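Laundry in shared houses: sorting, loading and what goes wrong
Everett Crenshaw and Rosalind Szabo
Purnham, household studies module, final report (March)

1. What we wanted to find out
How people in shared student houses do their washing, and why so much of it comes out badly. Grey whites, bobbly jumpers, fluff on anything dark. We looked at 2 houses, one on Kincaid Road and one on Clovport Terrace, both with a front loader in or next to the kitchen.

2. Method
Short questionnaire, handed out in halls and in the houses. 189 given out, 44 came back filled in properly. Poor return, we know. Should of gone round a second time but ran out of weeks. We also sat in on wash days in both houses and took notes. Everett did Kincaid, Rosalind did Clovport.

3. Results
Sorting – most people said they sort by colour. On wash days we saw less of it than the forms suggested. Darks mostly got sorted properly, lights and mid colours went in together.

Loading – big dark things are the main trouble. Hoodies, blankets, thick ribbed jumpers. They go in as one lump and stay as one lump. Two people at Clovport put a heavy item in last, on top of a full drum, then had to lean on the door to get it shut. Bit of sleeve got caught in the seal one time, had to open up and start again.

Detergent – poured by eye in both houses. Drawer at Kincaid was clogged with old powder, cleaned it out with a toothbrush (not part of the method but it needed doing).

Turning inside out – hardly anyone does it. Those who do said thier black clothes keep there colour longer. We couldnt test this in the time.

Unloading – left in the drum for hours, mainly the evening loads. One went on at 7 pm at Clovport and was still in there at breakfast. Smelt of it.

4. Problems with the study
Small sample. Only front loaders. People probably sort better when somebody is sat in the kitchen with a notebook. The Clovport machine has a different set of programmes from the Kincaid one so cycle lengths don't compare, left them out of the table in the end. Mevotholm leaflet on fabric care was used for background only.

5. What we would suggest
Shake heavy items out before they go in. Leave a hand's width at the top of the drum. Run a finger round the seal before closing the door. Put a sheet on the wall with who is washing when – Kincaid have started one.

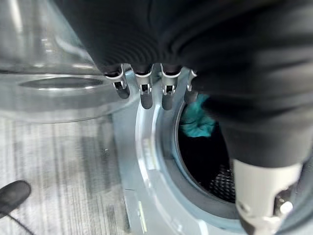

Should a thick black jumper be washed with the rest of the darks?
It can go in with them if the label allows the same temperature, but turn it inside out and keep the load small so it has room to move.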